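Section 4: Your first folding session

By now you should have both hand grippers charged, paired and showing a steady light on the Tivell base. If one of them is still blinking, go back to Section 3 and pair it again before you carry on. It only takes a moment, and the rest of this section goes much better with both hands awake!

Folding is where we suggest everybody starts. Cloth is forgiving, you already own plenty of it, and a pair of grippers feels far more natural after a few jumpers than after an hour of reading. Elaine Vasconcelos, who wrote the first version of this guide, still warms up with a T-shirt every time she changes the pads.

4.1 Getting the surface ready

1. Choose a bed, sofa or low table that you can reach across without stretching.
2. Lay a blanket over it if the surface is slippery. Patterned ones are fine – the software copes well with a busy background.
3. Move cups, glasses and anything with a cord out of arm's reach.
4. Take one garment from the pile and spread it out with the neck pointing away from you.

Note: Start with something plain and smooth. Lace, sequins and open knits can catch on the ribbed pads, and we'd like your first session to be a happy one.

4.2 Finding the neckline

5. Hold both grippers with the fingers open and bring them in low over the cloth.
6. Look for the neck label. It is the quickest way to tell front from back, and your recordings will be much tidier if you always begin from the same side.
7. Press Record on the base and wait for the short tone.

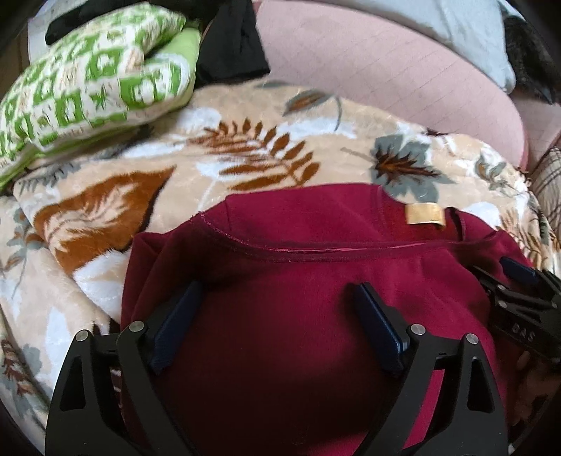 8. Close the first gripper gently on one shoulder, just outside the neckband. You want a pinch of fabric, so stop squeezing as soon as the cloth lifts with you.
9. Bring the second gripper to the opposite shoulder and do the same.
10. Lift, pause, and fold the garment in towards the middle. Lay it down before you let go.

Caution: Do not pull against a snag. Open the fingers fully, move back, and free the cloth by hand. Pulling hard can bend the finger joints, and bent joints are not covered by the Laline care plan.

Caution: Keep your own fingers, long hair and loose sleeves clear of the linkage while the gripper is closing.

4.3 Saving and checking

11. Press Record again to stop. The session is saved as a clip with its own number.
12. Play it back on the base. Dark red, navy and black fabrics can look almost black in the folds, so turn on another lamp if you can't make out the edges.
13. Keep the clip or delete it. A fumbled fold is still worth keeping, and Aiman Raju on our support desk has a real soft spot for them – they teach the system how to recover.

The base holds 64 clips. When it reaches 58 the light turns amber, and that's your cue to copy them across to your computer (see Section 6).

4.4 If something isn't right

Fingers close unevenly: run the Centre routine from the Goodwin menu, then try again.
Cloth slips out: wipe the pads with a soft damp cloth and let them dry fully.
Error 3234: the two grippers have lost time with each other. Switch both off, count to 25, and switch them on together.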